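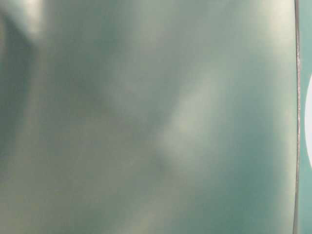 Department of Mechanical and Systems Engineering, Sabbagh Institute, Manipulation and Teaching Group

3. Collecting Demonstrations by Remote Control

3.1 Setup and operators

All demonstrations were given on the two-arm station at the Pelton laboratory. The operator sits at a separate desk and holds one handle in each hand. Moving a handle moves the matching arm, and squeezing its lever closes the matching gripper. The link between the handles and the arms is provided by Plunis, a control program written in our group and described in Section 2. No force is passed back to the operator's hands, so contact with an object has to be judged by eye.

Nine operators took part. Four had used the station before, and the other five were given one hour of practice on a block-stacking task that is not included in the data. Polyxeni Stergiou supervised the practice hour and decided when an operator was ready to record. Two operators asked for a second hour and received it.

3.2 Tasks

The tasks were drawn from setting and clearing a table. They were kept short, so that a demonstration could be repeated at once if the operator was unhappy with it. Each task was given to the operator as a single written sentence, such as "Put the spoon in the bowl" or "Move the small dish to the other side." The sentence did not say which arm to use. We wished to record the choices that people make when both arms can reach an object, and to find out whether a learned policy would copy them.

Spoons proved the hardest of the objects. A spoon lying flat offers little for the fingers to close on, and most operators preferred to begin with it resting in a dish, where the handle stands clear of the table. Figure 1 refers to the fixed camera. The wrist view that follows has the near gripper's fingertips in front of a white bowl, while a pink spoon rests in a small beige dish and its handle rises toward the second gripper.

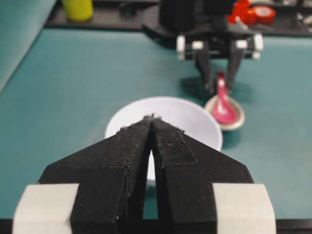
Section 3: 4 min read

The fabric on the inner faces of the fingers was kept the same for every operator. Early trials with bare fingers gave a poor hold on glazed dishes, and those trials were dropped from the set.

3.3 Recording and review

A demonstration began when the operator pressed a foot pedal and ended when the pedal was pressed again. Between the two presses, Plunis stored the joint positions of both arms, the opening of each gripper, and the images from the wrist and fixed cameras. Readings were matched by time stamp after the session. The written task sentence was saved with each demonstration.

Recording ran through December and produced 279 demonstrations. Each was reviewed by a member of the group other than the operator. The reviewer played it back at normal speed and marked it as accepted, rejected, or accepted with a note. A demonstration was rejected if the object was dropped outside the work area, if the task sentence was not carried out, or if the operator stopped for a long time without a clear purpose. In all, 23 demonstrations were rejected. Hesitation alone was not grounds for rejection, and a missed grasp followed by a successful one was kept. We consider such recoveries useful, as a policy trained only on smooth motion has no record of what to do after a miss.

3.4 Camera views

The policy receives every stored view at each step. No view was removed by hand, and no view was given a greater weight in advance. This differs from the Grernora study of our group, in which a person selected the clearest view for each task before training.

The content of the views varies considerably. In the wrist view, the fingertips and the object beyond them take up much of the image. In Figure 1, nearly the whole image is a blurred green surface, and the sharpest feature is a thin vertical edge near the right side.

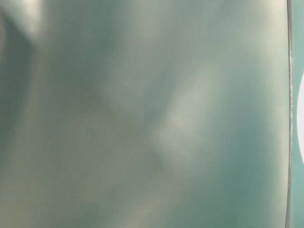
Figure 1. Fixed camera view, with a narrow teal strip and part of a white rounded shape at the far right.

To measure how far the policy depends on each view, we trained one version with all views and further versions with a single view withheld. Every version was trained for 2,000 passes over the same accepted demonstrations and tested on 80 trials, using object positions that did not appear in training. The operators had no part in the testing. Results for each version are reported in Section 4, together with the trials in which the policy chose a different arm from the one most operators had used.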